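Workshop tips: living with the Hollero bench arm (and getting your money's worth out of the kit)

Quick ones this week, I have a pile of towers to get through and the radio is broken. Lots of you wrote in asking about the Hollero arm kit that Vandenberghe sells, so these are tips and a sort of review mixed together. Take what you need.

What you get for the money

Paid 383 for mine, with the gripper and the wrist camera. Clamp, power brick, bag of spare finger pads. Manual is thin. No carrying case, which at that price, come on.

The arm itself is fine. Stiff enough. The app is where the trouble lives, see further down.

Before you switch it on

Clamp first, plug in second. I did it the other way once and it homed itself right into my coffee.

Clear anything tall from the swing area. Lamps, bottles, the can of contact cleaner. The arm does not look sideways.

Warm it up for 15 minutes in a cold garage. The joints are sluggish before that and you'll think your settings are off.

Wipe the finger pads with a damp cloth, then a dry one. No alcohol. It makes the rubber shiny and then nothing holds.

Working inside a PC tower

Unplug the computer. Hold the power button down for a few seconds after. Then start.

Lay the tower flat, side panel off, open side up. Standing up doesn't work, the arm comes in from above and wants the board lying down like a tray.

Pull the memory before you let the gripper anywhere near the processor. Sticks stand tall and the fingers are wider than they look on the screen. Keep the sticks in a labeled bag, one bag per machine.

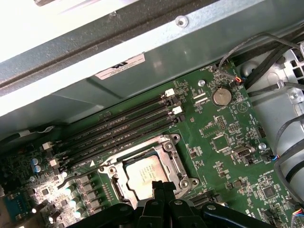
Set the speed to crawl for anything around the socket. There's a slider, and crawl is the first notch, not zero. Zero just makes it sulk and time out.

Never let it close on a processor with the load plate still latched. Open the plate by hand, lever too, and check it with your own eyes before you give the go. I still do the actual lift by hand on any board I care about. The arm is good for pointing, holding a cable out of the way, nudging. Fine lifting, hmm. Ask me again in July when the update is out.

Old thermal paste: soften it first. Run the machine for a bit before you open it up, then shut down, unplug and twist the cooler gently. Don't pull straight up.

Cables near the top of the board – tie them back with a soft twist tie. The gripper will find a loose one every single time.

While you're in there, change the coin cell if the clock has been losing time. Cheap job and you've already done the hard part. Note which side is up before it pops out.

Write the fan connectors down. Which plug, which header. A scrap of masking tape on each one is enough.

Light, glare and the wrist camera

This is the bit the Hollero people skip completly. The camera is small and it does not like shiny things. Most of my failed grabs came down to light and had nothing to do with the arm.

Turn the bench lamp so it shines across the job and off to one side. Straight down is the worst you can do.

A sheet of baking paper taped over the lamp head works as well as the diffuser they sell, as long as it's an LED that stays cool. Not on a halogen please!!

Close the blind if the sun comes onto the bench. Mine does till lunch.

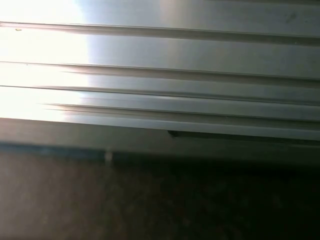 Bare metal is the hard case and the app gives you no help with it, there's one exposure setting for the whole view and that's it. So you have to get good at reading the picture yourself. Brushed metal with ridges in it will wash out to plain white on the lamp side, and the grooves go with it, while further along the same piece they're nice dark lines. Aim off the dark lines. Don't set a grab point anywhere in the white patch, move the lamp and look again. If it's still white, stick down a bit of blue painter's tape and aim at that.

Dust the lens. A blower bulb, not your breath. I keep telling my brother in law.

A dark mat under the job helps with the bright stuff but it makes black cables vanish. I keep two mats, one dark, one light gray, and swap.

Gripper force

The app goes from 0 to 300 and the manual doesn't say 300 what. My own numbers, written on the wall in marker:

Cables, light stuff: 5, maybe a hair over.
Screws held for starting: go up a little at a time till they stop spinning.
Sheet metal covers: two hands. Yours. Leave the arm out of it.

Start low, always. You can add squeeze, you can't un-squeeze a capacitor.

Is the service plan worth it?

Vandenberghe offers a yearly plan through Hukton, who do the repairs. I took it, grudgingly. Sent the arm in with a grinding wrist joint, got it back on a Monday with a new bearing and no bill. Packing was good. They did reset all my saved positions, so export those before you ship it. File menu, bottom item, easy to miss.

Phone support is up and down. Riet Lambrechts on the Hukton desk knows the thing inside out, ask for her. She was the one who told me to re-run the camera setup every time the finger pads are changed, because new pads sit slightly prouder. Fixed my drift in one go.

If you only open up a computer now and then, skip the plan, skip the arm too probaly. A magnetic screwdriver and a head torch will do you fine.

The Fluludari pads

Third party finger pads, softer than the originals. Grip better on smooth plastic. Wear out faster, mine were tatty inside a month. Trim the little molding flash off with nail scissors before fitting or they snag. I'd buy them again for plastic work and go back to the stock ones for everything else.

Odds and ends

Cupcake tin for screws, one cup per stage. Work left to right, put back right to left.

Anti-static strap on you, clipped to bare chassis metal, even when the arm is doing the reaching. You'll put your hand in there at some point, everybody does.

Save your positions with real names. "pos7" means nothing after a weekend.

Keep a hand near the stop button, the big one on the base. The one in the app lags.

Next week is drawer runners and the squeaky ironing board question. Send me your remedies, no candle wax please, I've had plenty of those.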